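Memory (card game)

Memory, which plenty of people call Concentration or Pairs, is a card game where you lay everything face down and try to find two that match. I've been adding to this page on and off for a while, and this version is from July 28, 2019, so if you read an older one, a few of the house rules further down have been cleaned up.

Basics

You need a deck where every picture or number shows up on exactly 2 cards. Shuffle, put the cards face down in rows, and take turns. On your turn you flip one card, then another. If they match you keep them and go again. If they don't, you flip them back and the next player has a go. When the table is clear, the biggest pile wins.

That's the whole game! I can teach it to a four-year-old before the snacks are out, and that same four-year-old will probably beat me by the second round. More on that painful subject later.

An ordinary deck of playing cards works fine too. You match by rank and ignore the suit, so any two sevens make a pair, and any two queens. Some people want the colors to match as well (red seven with red seven), and that makes it a good bit harder. Take the jokers out unless you feel like treating them as a pair.

Layout

Most people go for a neat grid, and I'm firmly in that camp. Rows and columns give your brain something to hang on to – "third row, second from the left" is a lot easier to keep hold of than "sort of near the bowl." For small kids I use 16 cards, four by four. Once they're bored of that, 30 cards in five rows of six is a nice step up, and it still fits on a coffee table.

There's also the messy layout, where you just spread everything out any old way. My cousins grew up with it and swear by it. I find it maddening, but I'll admit that odd shapes stick in the mind too, and a card lying at a funny angle is sometimes the easiest one to find again.

Leave a finger's width between cards if you can. Cards that touch get dragged around when somebody flips one, and then there's an argument over which spot is which. A tablecloth helps with picking them up. On bare glass, thin cards are a nightmare, and you end up sliding them to the edge and losing the layout anyway.
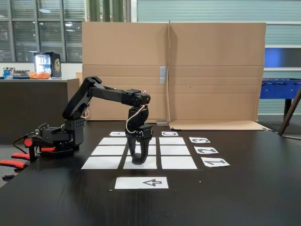

Paper sets deserve a few words of their own, seeing as that's how a lot of us first played. Cut even squares, draw the same thing on two of them, and you've got a game. The trouble is the paper. Regular printer paper lets marker ink show through, and after that it's more of a reading game. Use heavy drawing paper, or glue two sheets together and press them under a book overnight. Pencil is safer than marker, crayon is somewhere in between. Watch out for corners as well – one bent corner and every kid at the table knows exactly where the giraffe is.

Store-bought sets

The set I know best is the Tindex one, from the boxed travel series. The cards are small and square with rounded corners, and the box closes with a ribbon that always comes off. The pictures are lovely but sneaky: there are several boats that look nearly alike, and I've watched grown adults claim a match that wasn't one.

Toren makes a bigger, chunkier set for little hands. The cards are thick enough to stand on edge, and they survive being chewed (ask me how I know). Jurneo is the one I'd pick for older kids, with maps and landmarks on it, though the backs scratch easily and a scratched back is as good as a name tag. I've also seen a huge box with 200 cards in it meant for classrooms, and you're supposed to split that up between groups. We tried it all at once one rainy weekend in May. We ran out of floor and then out of patience.

House rules and variants

There are loads of these, and every family thinks theirs is the official one. A few I've run into:

One flip per turn. You don't get to go again after a match. It keeps a strong player from running away with the game, and I'd recommend it with mixed ages.

Inga. I learned this under that name and have no idea where it comes from. After a miss, the two cards swap places before they're turned back over. It's cruel and I love it.

Threes. Every picture shows up three times and you flip three cards. You need a special deck or a lot of drawing.

Solo. Play alone and keep track of how many turns it takes you to clear the table, then try to beat that next time. Good for train rides if you've got a tray.

Tips

Try saying the picture and its spot to yourself when a card is flipped, even on somebody else's turn. Especially on somebody else's turn! Most of what you learn in this game comes from other people's misses.

If you know where one card is and you're hunting for its partner, flip the unknown card first. Should it turn out to match something else you remember, you can still go for that pair. Flip the known card first and you've thrown that chance away. It took me years to work this out, and my niece was doing it at six.

And yes, about kids winning. I used to think they were just paying closer attention while I was thinking about dinner. I now put my phone in another room and I still lose most of the time, usually over the boats.

See also: Snap, Old Maid, Go Fish, Solitaire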